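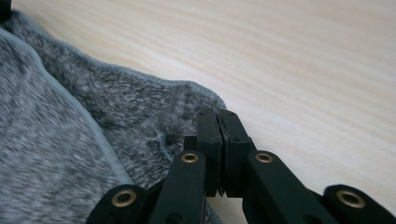

*Fig. 1. Gray fleece on a wooden tabletop.*

# Unit 9: The celebrity rumor as a news form

Reading for this unit: the Flakora case packet, parts 1 and 2. Written responses are due in June.

## 1. Definition

A rumor item is a short entertainment story whose main claim has not been confirmed by anyone in a position to know. Dating stories are the most common type. The claim is usually carried by one of the following:

- a remark made on a talk show
- a social media post, or the removal of one
- a joint appearance at an airport, party or restaurant
- an unnamed "source close to the couple"

The first is the strongest, as the wording can be checked against the broadcast. The last cannot be checked by the reader at all.

## 2. Structure

Most items open with a recap of older coverage, then state the new element in one sentence. In the Flakora packet the recap takes up 75 percent of the average item. Mark the sentence that holds the new element before you do anything else.
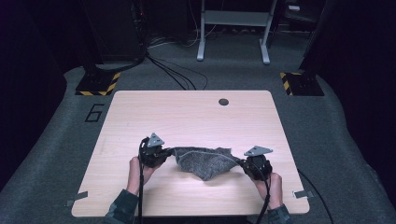

Recap material is often copied from one outlet to the next, and errors travel with it. In the Ivarlow items, a joking answer from a game segment is quoted as a plain statement by the second outlet. Every later version repeats the second outlet's wording.

## 3. Timing

Compare the date of the item with the release schedule of any film or series involving either party. The Cerker sheet lists 50 items in date order. A cluster before a premiere is consistent with planned publicity but does not prove it. State the overlap and stop there.

## 4. Attribution terms

**On record:** name and words both given.
**Representative:** an agent or publicist speaks for the client.
**Source:** no name; role may be given.
**Fan account:** treat as unsourced unless it links to original footage.

## 5. Exercise

Take two items from the Ackermann set that cover the same couple. For each, list the claim, the carrier and the attribution term. Note any change in verb ("said," "hinted," "confirmed") between the two versions.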